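Overhead segmentation drops the colander: threshold or planner?

tgoel_skorex
Skorex 2.2 omits the green colander from the collision map whenever the arm cable crosses it. Confidence falls below the default, and the planner then treats the area as free.
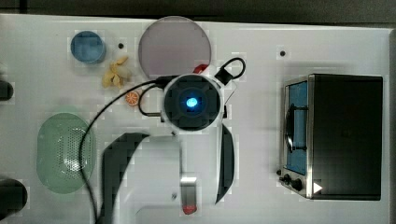
Overhead view, cable across the colander.

s.uniyal
I would recommend lowering the threshold and masking the cable by colour.

tgoel_skorex
Respectfully, I disagree. A colour mask would also remove the oven's black handle.

s.uniyal
Noted. Please attach the planner log from frame 292.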